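Gimbridge hinged mailing cartons, small size, brown. Tested for packing power leads.

**Verdict:** a sound box for coiled leads up to the usual office length. Poor value if the leads have moulded plugs at both ends and you want the lid to close flat every time.

## What was bought

One pack of 35 cartons, delivered flat. They are single-wall corrugated board with a hinged lid, side tabs and a round thumb hole. The Zunov carton we used before had no thumb hole and needed a blade to reopen.

The leads are black, and each is coiled and tied before boxing. The ties are Semness, thin pattern, black. Tails were left untrimmed for this review, as our packers leave them that way.

## Assembly

The board creases cleanly on the first fold. The side tabs are slightly tight in the slots for the first few openings, then settle. Out of 35 cartons, two had a tab torn at the root on arrival and were put aside. No glue or tape is needed to form the tray. We tape the lid only when a carton is going by post.

The lid stands behind the tray when folded fully back. Two cartons side by side therefore need more bench depth than the tray size suggests, and neighbouring lids can overlap. On a narrow bench this slows the work.

## Filling

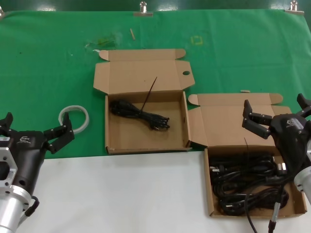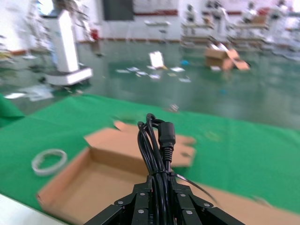
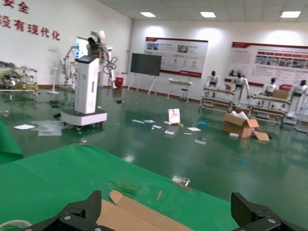 *Black leads, ties and brown cartons on the green bench cloth.*

A single tight bundle leaves plenty of bare floor in the tray and will slide in transit unless paper is added. A looser pile of leads fills the tray but takes longer to press down, and the plugs find the corners. The plug head is the limiting dimension. Laid along the coil it clears the lid; laid across, it lifts the front edge.

Untrimmed tie tails are a nuisance. They spring up towards the lid and catch in the tab slots. Trimming them to 10 mm cured this.

## Strength

Ten filled cartons were stacked for a fortnight in July in an unheated store. The bottom one bowed slightly at the lid and still opened normally. After 85 open and close cycles on one carton, the hinge crease had gone soft but had not split. The thumb hole had begun to fray at its edge.

## Compared with Vlček

The Vlček carton has a deeper tray and takes a plug in any position. It costs more per piece and the minimum order is 2000, too many for a small store room.

## Points against

- Tray a little shallow for moulded plugs
- Torn tabs in the pack
- No size printed on the board, so mixed stock is hard to sort

Would reorder in the next depth up.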